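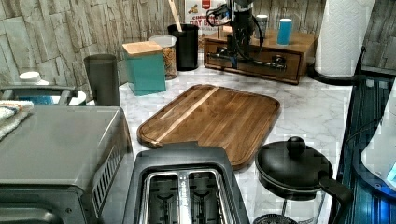 What does a visitor have to do to get the free seed tin on the farm trail weekend?
Get the trail card stamped at four farms, one of which has to be Ševčík, and hand it in at the Ivance tent before closing on the second day.

26 Oct 2020

Wrote that down first so we all give the same reply. Last year the card said "visit the farms" and the phone people said three stamps while the tent wanted five. Doina Radonjić has put the new wording on the card proof and on the gate sign. If anyone changes one, change the other.

Card proof, second round
Printed 14 test cards on the Dernasix stock, the heavier cream one. Stamp ink dried in under a minute on the uncoated side and smeared on the coated side after five. Going with uncoated both sides. It costs a little more and the green comes out duller, but people will be stamping these in a field in November and putting them straight in a pocket.

The fold is still wrong. The map panel closes over the stamp boxes, so a wet stamp prints itself on the map. Tried it folded the other way and the stamps face out. Žofie will ask the printer if the score line can move without a new setup fee.

Card numbers: run starts at 0052 and ends at 2051, so 2000 cards. The first 51 are left out on purpose. Those numbers are on the spring leftovers, still in the box under the bench, and I don't want two cards with the same number in the drawing.

Last year
Went through the returned cards again. 1452 handed in. Most of the ones without enough stamps were missing Dullora, the last farm on the map, and several people had written on the back that they got there after the gate was shut. Dullora has agreed to stay open one hour longer on both days. The map needs the new closing time. It is NOT on the current proof.

Stamps
Four of the old rubber stamps are fine. The goat one has lost an ear and prints as a blob with legs. Recut it this afternoon in the softer block, 30 minutes, came out well enough. Kept the lines thicker this time. The pear stamp is cracked along the handle – glued and clamped, check it tomorrow before anyone leans on it.

Each farm gets one stamp and two pads. Label the pads with the farm name on the lid and on the base, the lids get swapped.

Tickets for the supper
Žofie Štěpánek wants the supper sold separately from the card, paid ahead, no sales at the door. I was for keeping a few seats back for walk-ups. We left it at paid ahead only, with a waiting list at the Ivance tent from noon. Card holders don't get a discount on the supper. Two people have already asked, so it should go on the web page.

Children under six don't need a card but can have one if they want the stamps. They go in the drawing like anybody else.

Rain
Trail goes ahead in rain. If the lower road floods, Ševčík can't be reached from the east side and the required stamp moves to Dullora. Doina to make a small sign for that and keep it in the van.

To do
Move the score line, or refold
Dullora closing time on map
Supper line on the web page
Check glue on pear stamp
Order eight more ink pads, black, not the blue
Ask Ševčík where they want the gate sign – left post was rotten in spring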